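Boletim Citalis, 29 de março de 2026

Na bancada: o kit de garra manual da Kitside, depois de um mês a dobrar toalhas

Quem acompanha este boletim há mais tempo sabe que temos um fraco por ferramentas que se seguram na mão. Já escrevemos sobre braços caros e sobre braços baratos, sobre um aspirador que se recusava a passar por cima de um tapete (ainda recebemos cartas sobre esse, obrigado a todos), mas o que mais nos entusiasma continua a ser o equipamento que uma pessoa tira da caixa, aperta dois parafusos e começa a usar antes de o café arrefecer. Foi com essa disposição que abrimos o kit de garra manual que a Kitside pôs à venda no fim do inverno, chamado Obi, e que ficou connosco quatro semanas inteiras, entre a oficina, a cozinha e, sobretudo, o quarto.

Para quem chegou agora: o Obi é uma garra de dois dedos que se empunha e se usa como se fosse a mão de um robô, com uma câmara de grande angular montada por cima. Grava-se o que se faz, o programa organiza as gravações em episódios e esses episódios servem depois para treinar um braço a repetir a tarefa. O conjunto que testámos custa 160 euros na versão só com a garra, o suporte e o punho. Com a câmara, o estojo e um ano de acesso ao programa de organização das gravações sobe bastante, e já lá vamos, porque é aí que temos algumas queixas.

A montagem correu bem. O manual está em português (um português um pouco engomado, mas correto, e isso já nos deixa de bom humor) e tem desenhos grandes, daqueles que se conseguem ler sem óculos. Demorámos 49 minutos, com uma interrupção para atender a porta. O único passo que pede paciência é o alinhamento dos dedos: se um deles ficar ligeiramente torcido, as pontas não se encontram bem e a garra apanha tudo o que é grosso e deixa escapar tudo o que é fino. A nossa colega Szu-yu Man, que tem mãos mais pacientes do que as minhas, desmontou o dedo direito duas vezes até ficar satisfeita, e ficou muito melhor.

Depois veio a parte boa. Escolhemos para o ensaio tarefas de casa, porque é para isso que a maior parte dos nossos leitores nos escreve, e de todas elas a roupa é a que mais nos ensina. Uma caneca é sempre uma caneca. Uma toalha muda de forma cada vez que lhe tocamos, e quem está a gravar tem de decidir a cada momento onde pegar, quanto levantar e quando largar. Começámos em cima de uma mesa, com panos de cozinha, e passámos logo para a cama, que é onde a roupa acaba por ser dobrada na vida real (pelo menos na nossa!). 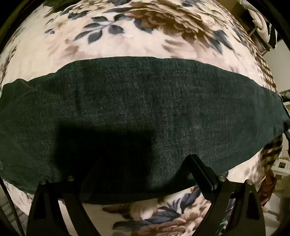 Toalha verde-escura estendida sobre a manta florida, com os dois dedos do Obi abertos junto à borda de baixo.

A técnica que melhor resultou connosco foi entrar com os dedos bem abertos e muito rente ao tecido, deixar que uma das pontas carregasse de leve e só então fechar. Parece pouca coisa, mas passámos os primeiros dias a fechar a garra no ar, um dedo acima da toalha, e a resmungar com o equipamento quando a culpa era nossa. Numa superfície fofa é mais fácil do que numa mesa dura, já que a manta cede um bocadinho e a ponta consegue meter-se por baixo da felpa. O reverso é que às vezes vem a manta atrás. Se vos acontecer, larguem, alisem e recomecem o episódio do princípio; o programa deixa apagar a última gravação com dois toques, e é uma das pequenas gentilezas do produto de que mais gostámos.

O acabamento da garra merece elogios. Os dedos são vazados, em preto mate, leves o bastante para uma sessão comprida sem que o pulso se queixe muito, e as cabeças dos parafusos ficam à vista, claras contra o preto, de maneira que se chega lá com a chave sem ter de virar a peça ao contrário. Apertámo-los uma vez por semana, por hábito de oficina, e nunca encontrámos nenhum solto. As pontas agarram bem a felpa e o algodão grosso. Com a seda e com aquelas fronhas muito lisas a conversa já é outra, e acabámos por colar umas tirinhas de borracha, solução nada elegante mas eficaz.

Quanto à imagem, a grande angular curva bastante o que está nas margens, e quem nunca trabalhou com este tipo de lente vai estranhar nos primeiros dias. A cama parece uma colina, as prateleiras deitam-se para o lado. Habituamo-nos depressa, e para o treino é até uma vantagem ter tanta coisa da divisão no campo de visão. Chamo a atenção para outro pormenor, esse sim mais aborrecido: as sombras. Sobre um tecido escuro, uma sombra grande mesmo à frente da garra come o detalhe precisamente na zona onde queremos pegar. Vale a pena mudar um candeeiro de sítio antes de começar, ou abrir bem os cortinados, e não deixar essa arrumação para o meio da sessão, como nós fizemos.

Ao fim do mês tínhamos 200 episódios só de toalhas, e um braço emprestado pela loja Trarkcombe para os pôr à prova. Vaughn Iwasaki, que toma conta da bancada de demonstrações da loja, foi de uma paciência infinita connosco e deixou-nos ocupar-lhe a mesa do fundo duas tardes seguidas. O resultado foi animador e desigual, como costuma ser nestas coisas. A primeira dobra saía quase sempre limpa. A segunda, que obriga a apanhar duas camadas de uma vez, falhava com frequência suficiente para não querermos deixar o braço sozinho com a roupa da família. O Vaughn acha que nos faltava variedade (tínhamos usado sempre as mesmas três toalhas) e provavelmente tem razão. Vamos gravar mais, com toalhas de outras cores e tamanhos, e contamos como foi.

Agora as queixas prometidas. O programa de organização é bom, mas a versão gratuita só guarda as gravações no próprio computador e não permite partilhar uma coleção com outra pessoa, o que para uma associação ou uma escola é quase o mesmo que não existir. O estojo é bonito e demasiado justo: com as tirinhas de borracha coladas, a garra deixou de caber, e anda agora embrulhada num pano dentro da mochila. E gostávamos muito que a Kitside vendesse os dedos em separado. Escrevemos-lhes a perguntar e responderam, com simpatia, que as peças avulsas estão previstas para setembro. Pois cá esperamos por elas.

Vale o dinheiro? Para quem já tem uma câmara compatível e quer experimentar em casa ou na sala de aula, a versão simples parece-nos uma compra muito sensata, e digo-o com o gosto de quem se afeiçoou ao bicho. Para quem parte do zero, sugiro que leiam primeiro a lista de câmaras suportadas no manual e que façam bem as contas ao pacote completo, sobretudo se não vão precisar do estojo.

A garra fica na nossa sala até ao fim do período de empréstimo e está à disposição dos sócios que a queiram experimentar. Basta responder a este boletim e indicar no assunto a referência 3596, para a mensagem não se perder no meio das outras. Tragam, se puderem, uma toalha vossa, de preferência de uma cor que ainda não tenhamos. Na próxima edição voltamos aos panos de cozinha e às fronhas lisas, e respondemos às perguntas que nos mandaram sobre baterias.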